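Saturday at the Skudeo open day

Last Saturday I went to the open day of Skudeo, a small company which makes robots learn office work. My friend Zixuan Wei works there since spring and she had put my name on the list.

The tour started at 14:00 and we were seven visitors. First we watched an arm called Mindell take one page from a pile. It needed three tries, and everybody clapped anyway. Then Fadwa El Ouafi explained how the teaching is done. A person does the task by hand, many times, and the robot learns from these recordings. They have 3178 of them so far — I expected much more.

The task of the day was paper in a folder. I find it boring at home, but for a machine it is terribly difficult, as thin sheets bend and stick together.
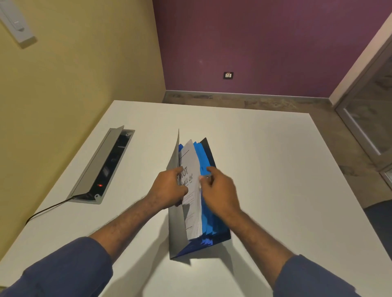
Page last changed: March, by the author

One hand holds the printed white sheet and the other pinches the blue ones behind it. I asked Fadwa when a robot will do my tax papers. She laughed and offered me a coffee.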